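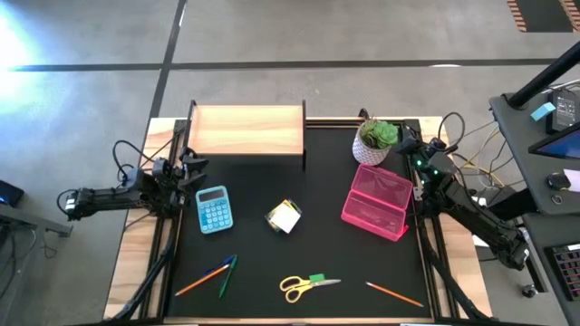 Wing-sze Yen objected at our first meeting that a tidy desk is only a desk whose mess has been moved into a drawer, and could we please measure something else. We could not. The proposal had already gone in, and it said desks.

Desk Tidying Project: Final Report
Group 5: Issa Fakhoury, Yufang Liao, Wing-sze Yen
2024-05-30

What we set out to do

We wanted to know where people put small stationery when they are given a riser shelf and a box and told to clear up. The set is the usual student clutter: pens, orange pencils, scissors with yellow handles, a teal calculator, a pad of sticky notes, a pink plastic box with a hinged lid and a potted succulent. The succulent was Issa's idea. It stays in its white pot and does no work, which made it the most popular member of the group.

Method

We asked 13 people from our corridor to tidy the same mat. Each had two minutes. They started with the box open and the pens and pencils lying loose, some of them crossed over each other. The shelf stood at the back. We gave no other instructions, although Yufang was twice caught pointing at the box with her eyes.

Results

Pens and pencils went into the box almost every time. The scissors caused most of the trouble – people picked them up, thought about it and put them down again somewhere slightly straighter. The calculator usually ended up on the shelf. Sticky notes went on top of the calculator, or under the shelf, or in one case into a pocket (returned).

One person moved the plant to the middle of the mat, squared everything else up round it and declared the job finished. We marked this as tidy after a long argument.

Problems

Our scoring sheet ran to 20 points and five of them turned out to mean the same thing. We also never agreed whether closing the lid counts as tidying or hiding – see Wing-sze's objection, which she would like it noted she has not withdrawn.

If we did it again

A longer time limit, a shorter scoring sheet, and a pot for the pens.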